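"O público ri e depois fica com vergonha de ter rido"

A encenadora de Renosero chega à conversa com o guião debaixo do braço, cheio de post-its, e pede desculpa por ainda estar a cantarolar. Faltam poucos dias para a estreia, o ensaio da tarde acabou há dez minutos e o refrão do segundo ato não lhe sai da cabeça. Nem da nossa, diga-se: ouvimo-lo três vezes do fundo da plateia e viemos a assobiá-lo até ao café.

Renosero é uma comédia musical passada num hotel de termas em decadência, onde os hóspedes chegam para curar os nervos e acabam a disputar a herança de uma proprietária que ainda está bem viva (e que canta melhor do que todos eles!). A companhia Irnent anda com o projeto há duas temporadas. "Começou por ser uma peça falada, com uma única canção no fim", conta a encenadora. "Só que a canção era tão boa que toda a gente passava o espetáculo à espera dela. Achámos injusto para o resto e fomos escrevendo mais."

O resto são agora dezassete números musicais, quase todos curtos, alguns com menos de um minuto. O elenco é pequeno e cada intérprete faz três ou quatro papéis, com trocas de figurino que por vezes acontecem à vista de toda a gente. Perguntamos se não é arriscado. Ela ri-se. "É arriscadíssimo. No primeiro ensaio corrido tivemos um médico a entrar com o chapéu da cozinheira. Ficou no espetáculo."
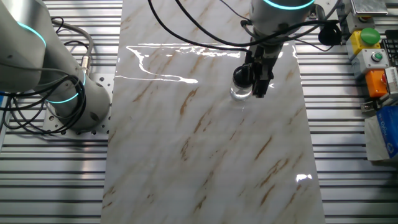

A música é tocada ao vivo por um conjunto de 4 instrumentistas, instalados onde seria a receção do hotel. O piano manda, o clarinete desobedece, e há um contrabaixo que vai comentando as mentiras das personagens com uma nota grave, sempre a mesma. Resulta lindamente. "Isso foi uma brincadeira do contrabaixista num intervalo", explica. "Eu estava a comer uma sandes e quase me engasguei. Pedi-lhe que fizesse aquilo em todas as cenas e depois fomos tirando, até ficar só onde fazia falta."

A peça já teve uma vida anterior, em versão reduzida, no festival Drostent, numa sala de 80 lugares onde os atores quase se sentavam ao colo dos espectadores. Agora muda-se para o Teatro Swanepoel, que leva 500 pessoas, e a mudança obrigou a repensar muita coisa. "Numa sala pequena, levantar uma sobrancelha chega. No Swanepoel, a sobrancelha tem de chegar ao segundo balcão", diz. "Passámos uma semana inteira só a trabalhar os silêncios, que numa sala grande parecem sempre mais compridos."

Falamos da cena do jantar, aquela em que a proprietária lê em voz alta o testamento e deixa a cada hóspede 3,444 coroas e um guarda-chuva. É um disparate completo e é também, para quem assistiu ao ensaio, o momento mais comovente da noite. "O público ri e depois fica com vergonha de ter rido", diz ela. "Gosto muito desse segundo a seguir. Há sempre uma pessoa que continua a rir sozinha, e o elenco adora-a."

Quanto à atriz que faz de proprietária, a encenadora só tem elogios, e nós também. Canta a balada do elevador sentada, sem um gesto, e a sala fica suspensa. "Tínhamos uma coreografia para esse número, com malas e tudo. Ela pediu para experimentar uma vez quieta. As malas foram para o armazém nesse mesmo dia."

E depois de Renosero? Há a ideia de uma digressão em abril, com um cenário mais leve, e um caderno com apontamentos para outra peça, desta vez sobre um coro que perde a voz na véspera de um concurso. Ainda não há título nem canções. Há um refrão, admite, mas recusa-se a cantá-lo. O da peça atual já lhe ocupa a cabeça toda, e na quarta-feira às dez da manhã tem novo ensaio com a orquestra.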